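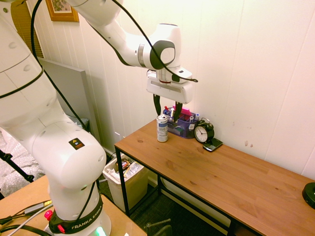 Can machines do chores yet?

gravelpit80
Posted 29th August
My sister asked if she should wait on a home robot before hiring a cleaner. I told her to hire the cleaner. Am I wrong? I'm talking about clearing a desk, taking out trash, loading a dishwasher.

Châu Lã
Depends on the chore. We run 2 arms at Conddale for sorting parts and they earn their keep. Same part, same bin, all shift. A bedroom desk is a different job.

wavwood_fan
I disagree with the OP. My Wavwood mop cost 1,495 and I haven't mopped since October. That's a chore and a machine does it.

gravelpit80
It does floors. Who picks the socks up first?

wavwood_fan
I do. Takes a minute.

Châu Lã
Clearing up is mostly deciding. The hand part is getting decent. Take a soda can on a desk with a wastebasket right beside it. The can is open, and from straight above you see the tab and the hole but not whether there's anything left in it. A person lifts it and knows. An arm has to judge by weight, then pour it out or toss it. And if you recycle, it goes somewhere else anyway.

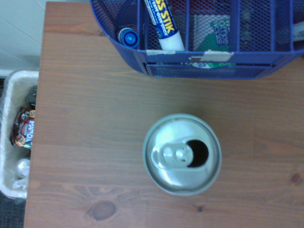
tmorrow_shop
Weight is easy, most arms can sense that. I'd worry more about grip, and a thin aluminum can dents if you squeeze too hard. Picking one up 1,000 times in a row without a spill is what I'd want to see before I bought anything.

wavwood_fan
My kids can't do that either.

gravelpit80
Fair. She's hiring the cleaner.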